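Flovik Gripper Simulator: Buyer Questions

Is the 4000 figure real?
Flovik says the package comes with 4000 practice scenes. Ottavio Zanetti opened a batch of 60 for us and found a lot of repeats with the colors swapped. We would treat the number as marketing.

Does a simulated gripper tell me anything about my own?
Something, yes. You can check reach and approach angles before you risk real hardware. Grip is another matter, and Flovik gets vague when you ask how it models friction.
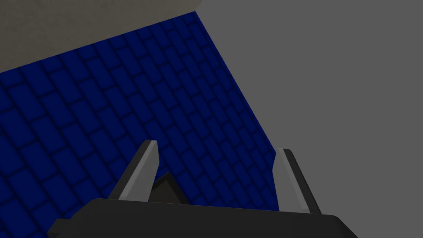 We also asked for results from a real arm in a real shop. So far we have a brochure.

What does it cost?
$490 per seat, with a minimum of 2 seats – even if you work alone.

Can I import my own parts?
Only through the Kitex add-on, sold separately. Ask for a quote first.

Should I buy it now?
We wouldn't. Get the trial, load your hardest job and see how far you get.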